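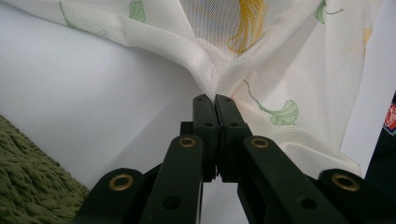 Kavitha Bangera told us the bags live in the back of her car and stay there when she goes into the store, and she didn't think one more free bag was going to change that. She was one of the first shoppers we talked to, and we heard the same thing many times after her. It ended up shaping the questions we asked in the second half of the project.

Print this page | E-mail this page

Reusable Mesh Produce Bags at Two Neighborhood Stores
Project Report

Background

Most grocery stores in our area keep rolls of thin plastic bags next to the fruit and vegetables. The bags are free, and most are used once. Some stores now sell washable mesh bags as well, usually on a hook near the scales. We wanted to find out whether people who own mesh bags use them, and what stops them when they don't.

We worked with two stores. Pomitz is a small supermarket with its own parking lot. Karimi is a corner produce shop with no parking, and most of its customers walk there. Both let us set up a table near the door in October and give bags away.

What we did

We gave out 200 white mesh bags with drawstring tops, split evenly between the stores. The bags were donated by Drokska, a local sewing shop. Each one had a colored thread sewn into the seam, green for Pomitz and blue for Karimi, so cashiers could tell them from bags people already had.

For 7 weeks the cashiers made a mark on a sheet each time one of our bags came through the register with something in it. We picked up the sheets at closing time and typed them into a spreadsheet. If a customer used more than one bag on the same trip, each bag got its own mark.

We also talked to shoppers, mostly in the late afternoon when the stores were busy. The interviews were short. We asked if they had any mesh bags, where they kept them, and what they had bought loose or in plastic that day.

Results

The cashiers recorded 671 bag uses in all. Karimi had well over half of them, even though both stores gave out the same number of bags. Use was highest in the first two weeks at both stores. After that it dropped quickly at Pomitz and then leveled off. At Karimi it went down more slowly, and it came back up a little near the end.

We can't say how many different people used the bags. One person coming in every day with the same bag looks the same on the sheet as several people coming in once each. We should have put a number on each bag, and this is the main thing we would change.

Apples, onions and potatoes were the things people most often said they put in mesh. Very few used it for herbs or lettuce. Several said mesh lets greens wilt in the refrigerator and that they keep those in plastic on purpose. Others said water from the misters drips through onto everything else in the cart. We hadn't thought about either of these before the interviews.

Why people don't use them

Forgetting was the most common answer by a lot. At Pomitz, people often remembered the bags when they were already in the produce section and didn't want to walk back out to the lot. At Karimi, many people carried a backpack or a folding cart and kept the bags inside it all the time. We think this explains most of the difference between the stores, but we didn't test it.

The second reason was weight. Mesh bags weigh more than the plastic ones, and some shoppers thought they were paying for the bag every time. Karimi's cashiers subtract the bag weight if asked. Pomitz's registers can do this too, but two of the cashiers there told us they had never been shown how.

Washing came up less than we expected. A few people said onion skins get stuck in the corners and that the drawstring gets knotted in the machine. Turning the bag inside out before washing was suggested for the skins.

One shopper wanted to know why we were giving out bags at all when most fruit doesn't need one. It is a fair point. For things like bananas or a single squash, no bag is better than any bag, and our tally doesn't count the people who used nothing.

A note on the lunch counter

We had planned to include Grillico, the lunch counter next to Pomitz, which buys its vegetables there each morning. They tried the bags for a few days and went back to crates. The bags were too small for what they buy. Their numbers are not in the results.

Problems with the data

The sheets were not always filled in. When the line was long the cashiers skipped them, and we found blank stretches around dinner time at Pomitz. The real total there is probably higher than ours. A blue thread is also hard to see through a bag of plums, as a cashier at Karimi pointed out to us.

Suggestions for the stores

Put a sign in the Pomitz parking lot, by the cart return, reminding people to bring their bags in. Show all the cashiers how to take off the bag weight. Print the weight on the bag tag so customers can check it themselves.

Pomitz has agreed to try the sign. Úna Flanagan entered the tally sheets and made the charts, which are kept with the printed copy of this report in the school library.

Shares: 7 | Comments: 2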